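A pass mark for a cracked lid

Some time in December a robot arm in a borrowed show flat put a crack across the lid of a toilet cistern. Water was not involved, the bill was small and the arm stopped when someone hit the button. I would have forgotten it by now if the incident note from Illel, which runs the Rullora bathroom-tidying trial, had not contained the sentence "the policy had passed all simulated checks".

I have read that sentence in one form or another for years, and I trust it less each time.

Look at what passing meant. The arm had 638 simulated runs at picking things off the top of a cistern. Twelve were marked as failures, all of them because the object was dropped or never picked up. The rest were marked as successes. A run in which the fingers ground against the lid on the way to the object was a success, provided the object left the lid at the end. Contact force was worked out at every step, as the simulator has to do, and then thrown away. On the real arm the limit had been set at 30 newtons in the grip, with no limit at all on pushing down.

So the cracked lid was inside the rules. If the same run had happened on the computer, it would have gone into the good pile, and for all anyone can say it did, many times over. The simulated cistern cannot crack. It is a hard white shape with a friction number attached.

Munteanu, the firm that supplies the scoring software, calls this "an edge case in contact modelling". I don't think it is. Touching things is the job. An arm which reaches over a ceramic lid to fetch something small will sooner or later touch the lid, and anybody who has cleaned a bathroom could have told them so.
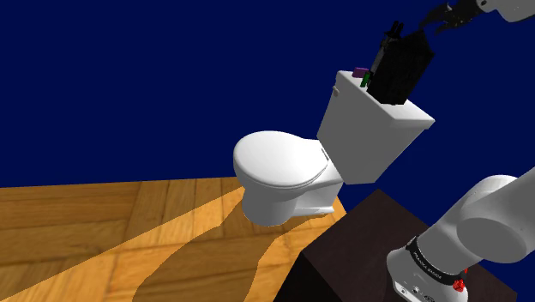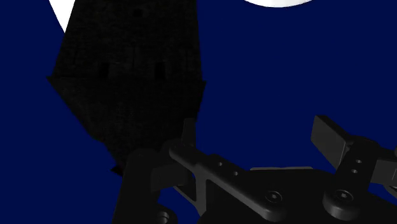
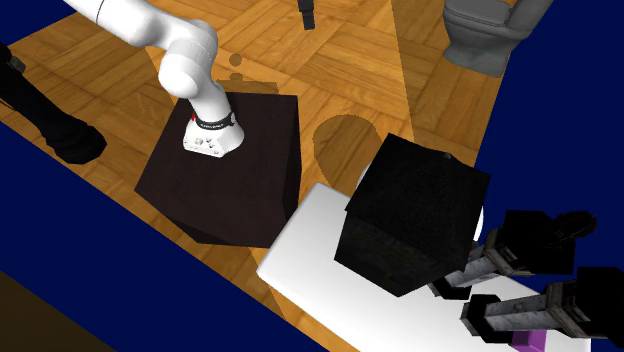
Birgit Hamann thinks I am being unfair. She wrote to me after an earlier version of this piece went round and said that the simulator did its work: it ruled out hundreds of worse attempts before the arm went anywhere near a real bathroom, and a scoring rule can be mended in an afternoon. She would sooner have one cracked lid than 48 of them.

So would I, and the rule has been mended, by the look of the second note. Any run that pushes down on the lid too hard now fails. What I'd like to know is who checks the next rule. The Wendo trial uses the same scoring software on kitchen shelves – glass ones, in places – and I can find no sign that its old runs have been scored again. I asked. The answer was that the results were "not affected", with nothing to back it up.

Until those runs are scored again I would keep the arm away from the glass.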